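Zirnier student housing to switch laundry rooms to metered billing

ZIRNIER – Residents of the Givmont student housing complex will pay for laundry by machine time instead of a flat monthly charge starting in September, according to a notice sent to leaseholders this week.

The change covers all 602 rooms at the complex, including the older block on Wilczyńska Street. Washers and dryers will be billed in units of 30 minutes, with the charge added to the next rent statement. The flat laundry fee now included in the rent will be removed on the same date.

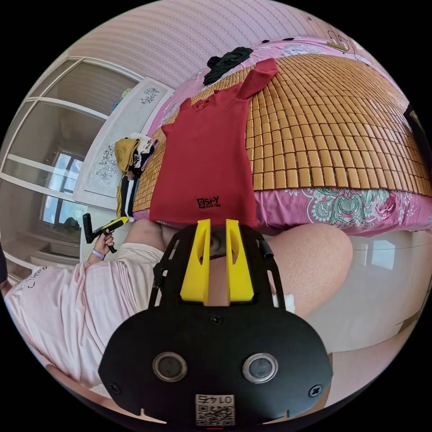
Givmont said the current fee was set when the laundry rooms opened and was never tied to use. Meter readings from the spring semester showed 3,648 completed wash cycles and 1,833 completed dryer cycles across the site. The gap is largest in the Wilczyńska block, where many residents wash on the ground floor and dry clothes in their rooms.

The operator expects the new system to lower costs for residents who wash only small loads and to shorten lines on Sunday-type peak periods, which now run from late afternoon until the laundry rooms close at 11 p.m. A lower rate will apply before noon. Final prices will be posted in July.

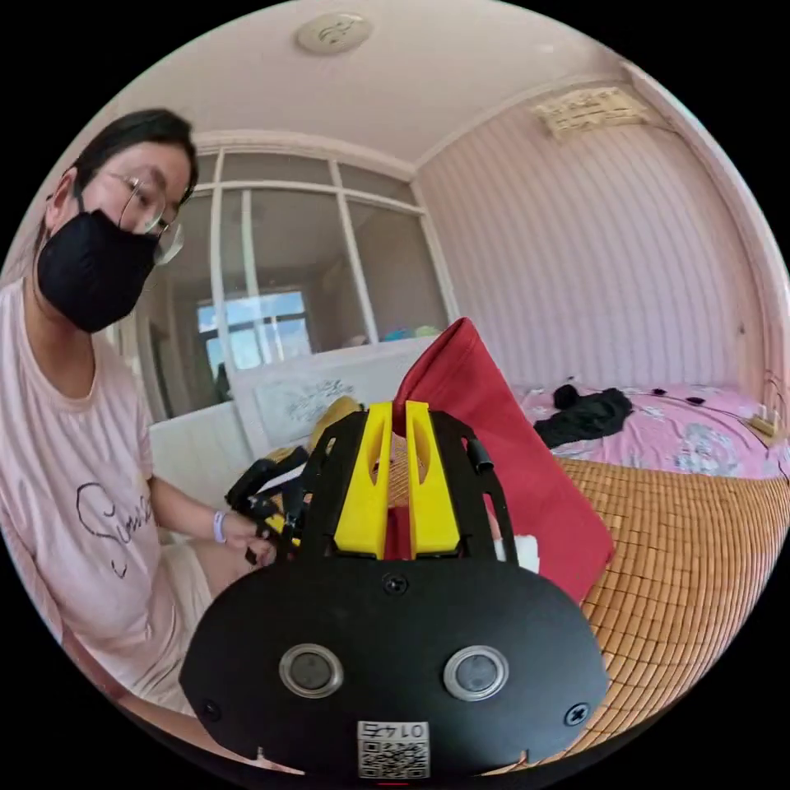 Residents in the Wilczyńska block were less certain, saying the dryers there are slow and that a heavy load often needs a second run. Billing by time, they argued in a written response, would charge them more for older equipment. They asked that the dryers be replaced before the new rates take effect, or that the block be left on the flat fee for one more semester.

Brasix, the contractor that maintains the machines, is due to inspect the dryers in June. The inspection will cover heating elements, door seals and exhaust ducts. Any unit that takes longer than the manufacturer's stated time on a standard cotton load will be repaired or taken out of service, the notice says.

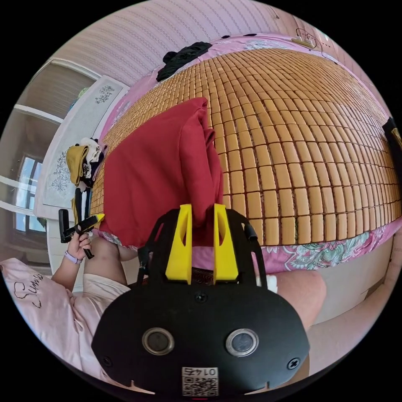
Under the draft terms, a cycle that stops because of a machine fault will not be billed. Residents will have to report the fault through the housing portal on the same day and give the machine number. Detergent is not included in the rate, and the coin boxes on the vending units will be removed.

Drying racks will still be allowed in rooms but not in hallways or stairwells – a rule that already appears in the lease. Heavy items such as sweatshirts and blankets may be left on the racks in the basement for up to one day.

Comments on the draft terms can be submitted at the front office until the end of May.
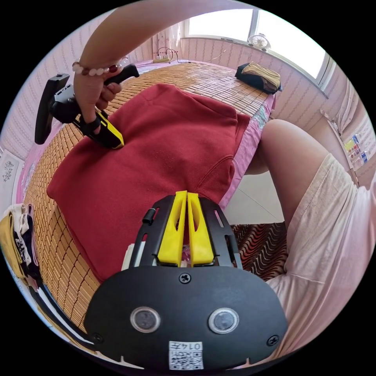
A red sweatshirt on a woven bamboo sleeping mat.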